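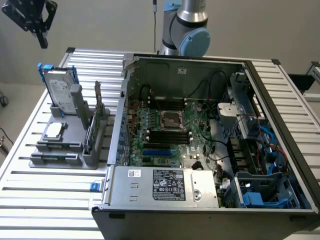
Blick in einen geöffneten Desktop-Rechner ohne Prozessor.

Alte Rechner: Annahme ab Juni auch am Nachmittag

Der Farer-Hof nimmt ausgediente Computer künftig auch nachmittags an. Ab Juni ist die Annahmestelle im Hinterhaus von 14 bis 18 Uhr besetzt, der Zugang erfolgt über die Rampe neben dem Fahrradkeller. Die bisherigen Vormittagszeiten bleiben bestehen. Eine Anmeldung ist nur nötig, wenn mehr als fünf Geräte auf einmal gebracht werden.

Im vergangenen Jahr kamen 611 Geräte zusammen, vor allem Bürorechner und Notebooks. 114 davon gingen aufgearbeitet an Familien und Vereine im Stadtteil. Der Rest wurde zerlegt. Brauchbare Netzteile, Speicherriegel und Laufwerke kommen ins Ersatzteillager, alles Übrige holt der Entsorger Drestel ab.

Angenommen werden Desktop-Rechner, Notebooks, Flachbildschirme, Tastaturen und Mäuse, auch defekt oder unvollständig. Röhrenmonitore, Drucker und lose Akkus müssen weiterhin zum städtischen Wertstoffhof. Bei Notebooks mit aufgeblähtem Akku bitte vorher anrufen und das Gerät nicht mehr laden.

Ein Wort zu den Daten: Wer seine Festplatte behalten möchte, baut sie vor der Abgabe aus oder sagt bei der Annahme Bescheid, der Ausbau dauert wenige Minuten. Verbleibende Platten werden vollständig überschrieben. Lässt sich eine Platte nicht mehr ansprechen, wird sie mechanisch zerstört. Auf Wunsch gibt es darüber einen Beleg, der allerdings erst nach zwei Wochen abgeholt werden kann.

Die Leitung der Annahme übernimmt Sinéad Conneely von Tomás Duggan, der in die Werkstatt wechselt. Er kümmert sich dort um die Vergabe der fertigen Rechner. Anträge liegen im Büro aus, die Bearbeitung dauert derzeit vier Wochen. Für ein Komplettgerät mit Bildschirm bitten wir um einen Beitrag von 100 Euro. Wer Wohngeld oder Bürgergeld bezieht, zahlt nichts.

Gesucht werden im Moment Notebook-Netzteile mit Rundstecker und Monitorkabel mit DisplayPort. Beides kann während der Öffnungszeiten ohne Gerät abgegeben werden. VGA-Kabel haben wir genug.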